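**Manipulator procurement** is the planning and costing of robotic arms, hands and spares ahead of purchase. Buyers generally separate capital cost from the recurring consumables line. 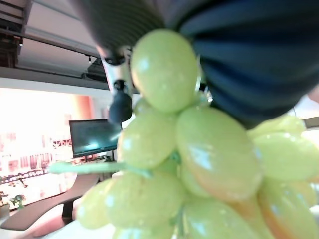

Finger coverings are budgeted as wear items. The Mumora schedule sets replacement at 1000 operating hours and holds 30 sets in stores.

## Hand selection

Multi-fingered hands cost more than parallel jaws and carry a larger spares list. Two-arm work on soft or irregular goods, such as bunched fruit, is the usual justification.
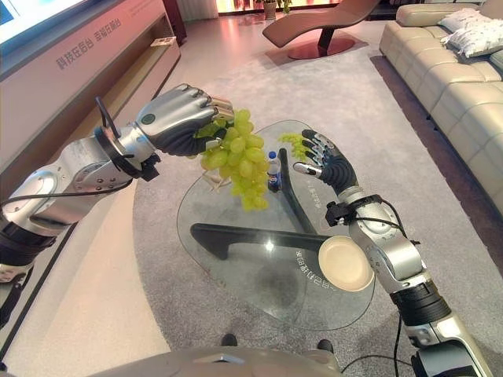
Darlene Poirier disputes this, arguing that a second arm should be leased until its utilisation has been measured.

## Spares and cabling

Cable sets are quoted separately by most suppliers.

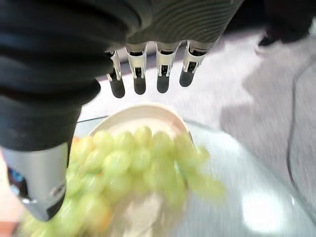

*Reading time: 1 min*

Conneely allows 112 hours of technician labour per cell each year, excluding calibration.

## Scheduling

Orders are normally staged, arms first. 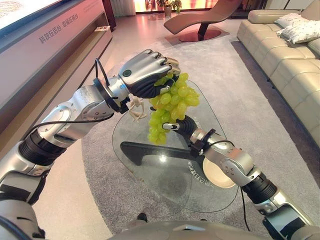
Hands follow once the mounting interface is frozen. Final payment is held until site acceptance.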